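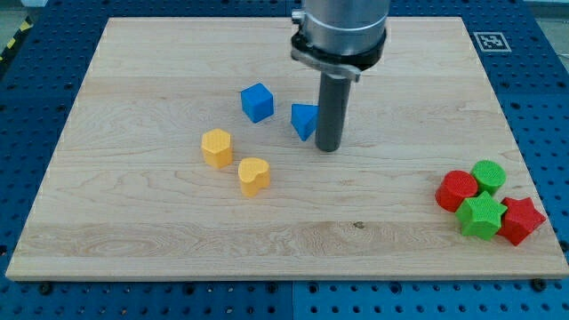 Subject: Re: [blocks-and-boards] Maple board for a shape set, finish or no finish?

Hi all,

Replying to the question from last night's digest, which I'll quote below so you don't have to go hunting for it. I meant to write two lines and go to bed, and look what happened.

> I'm putting together a shape set for the library play corner and
> I'd like it to live on a board of its own, so the blocks have
> a "home" and don't end up under the radiator. I have a piece of
> maple left over from a shelf. It's pretty wild in places, knots and
> dark streaks. Should I look for a cleaner piece? And do I
> oil it, or varnish it, or leave it alone? The blocks will be printed,
> I haven't settled on colors yet. I was thinking one of
> everything in every color but that's getting silly fast.
>
> Also, how do people store these? We have one shelf and it's
> already full of puzzles.

Okay! Board first. Please don't go looking for a cleaner piece. I love maple with a bit of swirl in it, and the knots and streaks are the best part of a pale board. Kids put their fingers on them. My nephew used to park the hexagon on the biggest knot every single time and call it the well, and if I'd bought a perfectly plain plank there would have been no well. The only thing I'd check is that the knots are tight. Push on them with your thumbnail, and if anything wiggles, a drop of thin glue and some sanding dust will hold it. Then sand the whole thing down again because you'll have made a mess.

For the finish, I've tried three ways and I keep coming back to the laziest. Varnish looks great for a month and then the printed blocks scuff it and you get little gray scratches that catch the light. Bare wood feels wonderful, but it picks up every juice spill in the county. What I do now is one thin coat of Lenus board oil, wiped off hard, left overnight, and then a second one if it looks thirsty. It keeps the pale color better than the stuff I had before (that turned my first board the color of weak tea, and I was so mad about it). I did leave the underside bare on one board and it cupped a little, so do both faces, and the edges too.

Round over the edges more than you think you need to. I went down to a tiny little curve on mine because I liked how crisp it looked, and then I dropped it on my foot.

Now the blocks. I'd talk you out of one of everything in every color. I started out that way with a file pack from Prurkarby and had the printer going for most of February, and I ended up with a tub of 23 pieces that all sort of blurred together. Too many choices and everybody just dumps the tub out and walks away. What works on my board is a handful of shapes and four colors, with the shapes split up between them. Blue cube, blue triangle. Yellow hexagon, yellow heart. A cylinder and a star each in red and green. Blue and yellow both show up nicely on maple, and you can have a whole conversation with a three-year-old about "find me a yellow one" and then "find me one with points" and they're already sorting two different ways without anyone having announced a lesson.

The heart is the troublemaker, by the way, and I'd still put it in. It isn't a "real" shape the way the cube is, and one of the teachers in my group was a bit sniffy about it. But it's the one everyone grabs! Make it nice and thick so it's a proper chunky prism and you can stand it on its flat face. My first one was thin as a cookie and it was useless for building.

And the triangle, make it thick too. A triangular prism is the most fun of the bunch because it can lie down or sit on one of its long sides like a roof, and if you're stubborn you can try to balance it on an edge. The hexagon and the cube make good bases. The heart on top of the hexagon is a cake, apparently. I've been served a lot of cake.

On texture — don't fuss over it. I spent a whole weekend trying to sand and fill one set until it was glassy, and the little hands in question couldn't hang on to it. A matte surface with a bit of tooth is easier to grip and easier to stack, and it doesn't show fingerprints. Go for matte filament if you can. I've been using the Habte matte in all four colors. Their glossy yellow was pretty, but it slid right off the cube if you so much as breathed near it.

Knock off the sharp corners with a scrap of sandpaper, wash everything in dish soap, and let it dry on a towel. Don't put them in the dishwasher. I did that once and the heart came out looking more like a kidney. And for a library, I'd keep the pieces good and big, as in much too big for anybody's mouth. If you're not sure yours are big enough, scale them up and print again, filament is cheap.

Storage! This is the part I've got opinions about. If your one shelf is full of puzzles, don't put the board on the shelf. Hang it. Two holes at the top end, a loop of cord, a hook on the side of the bookcase, and a cloth bag for the blocks on the same hook. The board takes up no room at all, and when it comes down, the bag comes down with it. We used a lidded box at first and the lid disappeared in the first week. The bag I have is an old shoe bag and it's lasted longer than the shoes did.

If you'd rather keep it flat, you can glue thin cork dots under the corners so it stays put on a slick table. I wouldn't route out little nests for each shape, though. I know it's tempting. I did it on a walnut board for the Grelton swap and it came out really handsome, and the kids fitted each block in its hole, took it out again, and were finished in five minutes. With a plain board they spread out all over the place, and it's a street, or a farm, or the cake shop again. Plus a flat board wipes clean in one go, and you don't have to dig crumbs out of a heart-shaped hole with a toothpick.

One thing I haven't figured out is what to do about the end grain drying out in winter. Ours is next to a heating vent, and there's a hairline check starting at one end. It isn't bad yet, but I'd like to stop it before it travels. I've heard wax, I've heard "just oil it more," and I've heard to cut the end off and pretend it was always that length. If any of you have had a maple board going for a few years in a dry building, would you let me know what you did?

And to the original poster, do send the list your measurements once you've cut yours. Mine is a plain rectangle and I keep thinking it could be a touch wider, so there's room for two kids side by side without elbows getting involved.

Off to bed for real now. I have a bag of blocks to wash in the morning.

Happy sanding,
your friend with the cake shop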